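Hilkka Tuominen
I promised to write a little about Loredmont, the town where I live since November. Many of you asked where it is. It lies on the east bank of the river, opposite Ollbridge, and a road bridge connects the two.

Hilkka Tuominen
Loredmont has 3,784 inhabitants. Ollbridge is much bigger, and people there say "the other side" when they mean us. People here say the same about them, so you must always know where the speaker is standing.

Hilkka Tuominen
The town grew up with the Juntunen paper mill. It made wrapping paper and later cardboard boxes. The mill is closed now, but the brick chimney remains and you see it from almost every street.

Hilkka Tuominen
Today the largest employer is Ferix, which makes parts for water pumps. It has 158 workers in the old mill yard. My neighbor Loretta Begay worked in both companies, first in paper and then in pumps — she says the pumps are louder.

Hilkka Tuominen
There is a walking path along the water, 2 miles long, from the bridge to the small harbor. In the middle is a garden with apple trees. Anybody may pick the apples, but please do not shake the branches.

Hilkka Tuominen
For visitors: there is one hotel, beside the library, and a few families rent out rooms in summer.
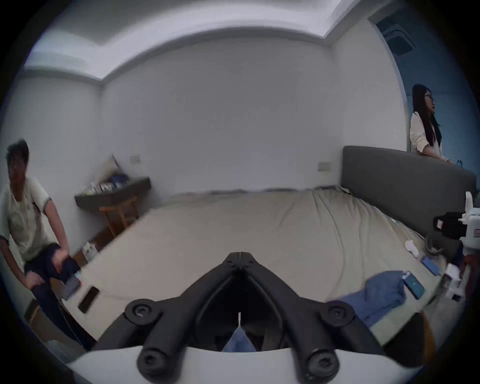 Hilkka Tuominen
Bus number 9 goes over the bridge to the train station in Ollbridge. The last one back leaves early in the evening, so check the timetable before you go to dinner there.

Hilkka Tuominen
Chih-ming asked about the museum. It is inside the old customs house and shows maps, ferry tickets and a model of the first bridge. The entrance is from the river side — the street door stays locked.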